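Software Notes: Modano Planner Gets a New Release

The planning group at Bhatt has moved its two-arm table setup to a new version of Modano, the in-house planner. The release is dated 28/07/2024 and replaces the build that had been in use since February. Place-setting work is the first job to run on it.

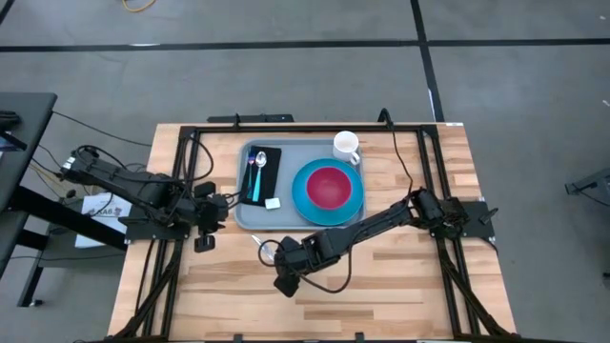
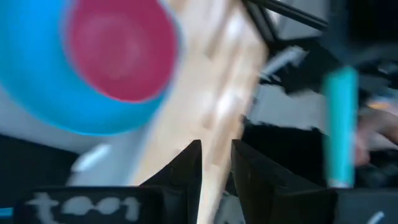
The main change is in how the planner treats the two arms. The old version planned one arm, froze it, and then planned the other around it. That kept the arms apart, but one of them spent a lot of time waiting. The new version plans both at once and checks the shared space over the table at every step. Shigeru Koyama wrote most of the checking code and says the slow part was the wrist cables, which the old model left out completely. They are now treated as a soft zone that the other arm can enter only at low speed.

Perception changed too. Mitsuko Nomura retrained the object finder on 4,000 labeled views, 1,193 of them from wrist cameras. Close views are often blurred, and the old finder tended to report one bowl where there were two. The new one gives each object a confidence score and passes it along - if the score is low, the planner asks for a second view before it commits to a grasp.

Operators will notice 3 things. Config files from the old build have to be converted with the script in the tools folder. The replay viewer now shows both arms on one timeline. Logs are kept for 14 days and then removed, so copy anything you need to the Vasau drive.

There is one known bug. If a run is paused while both arms are moving, the planner sometimes restarts from the wrong step. Malachy Keogh is working on it. Until the fix is in, stop the run and start it again instead of using pause.

Questions about converting config files can go to Brigitta Sutter.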